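Iltance College Robotics Club
Thread

We use cookies to remember your settings and to count visits to this page. Accept all | Manage choices

1/ The Iltance College Robotics Club is pleased to share an update on its summer project. Students are building and programming small printed arms for the Dredunness Sorting Challenge, which takes place in August.

2/ The task set by the organisers is simple to state. An arm must pick up toy bricks from a table and place them in a bin, without help from its team once the round has begun. Each round lasts 15 minutes.

3/ Teams may print their own parts. The club has entered one arm, which the students have named Josine. The parts were printed on site and put together by the second-year group. 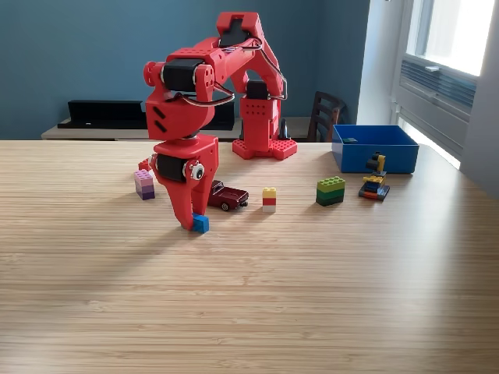

Reading time: 1 min

4/ Josine is printed in red and driven by servo motors at the joints. Practice is held on an ordinary wooden tabletop, with single bricks and short stacks set out within reach of the gripper and a blue bin at the back corner.

5/ Small single bricks, such as the blue one by the gripper, are used for grip practice. Stacks are harder, as the students must decide whether to lift the whole stack or take the top brick alone.

6/ The toy car belongs to the second part of the task. Under the rules, any item that is not a brick must be left where it is. Moving it costs the team 40 points.

7/ To date the group has recorded 1016 practice attempts. The best practice score is 87. All attempts are kept in the shared log, including those that were stopped early.

8/ Members are reminded that changes to the control program must be agreed with the Gentile Workshop desk before they are loaded onto the arm. Spare servos may be requested from the same desk.

9/ Students who wish to join the team for the autumn term should leave their details at the desk. No earlier experience of programming is required.

Recent posts
Gentile Workshop: summer opening hours
Dredunness Sorting Challenge: rules for new teams
Printing safely: a short guide for members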